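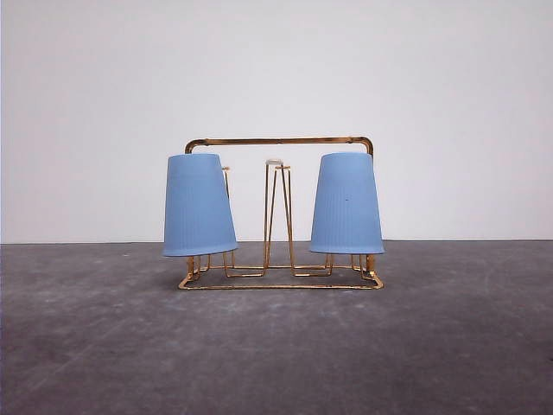
Escurridor con dos vasos, soporte central libre

¿Qué norma aplico a una celda que cuelga vasos?
El integrador (Dimska) dice que basta con limitar la fuerza a 80 N. Me suena a folleto.

Respuesta 1 -- 4 votos
Con 80 N vas sobrado, nosotros igual y sin problemas.

Respuesta 2
¿Sobrado según quién? Un número suelto no es una evaluación de riesgos. ISO 10218-2 y medir el contacto con la pinza y el vaso puestos. En Candport prometían 70 y nadie tenía el informe.

Respuesta 3
Pide el informe por escrito -- si lo hay.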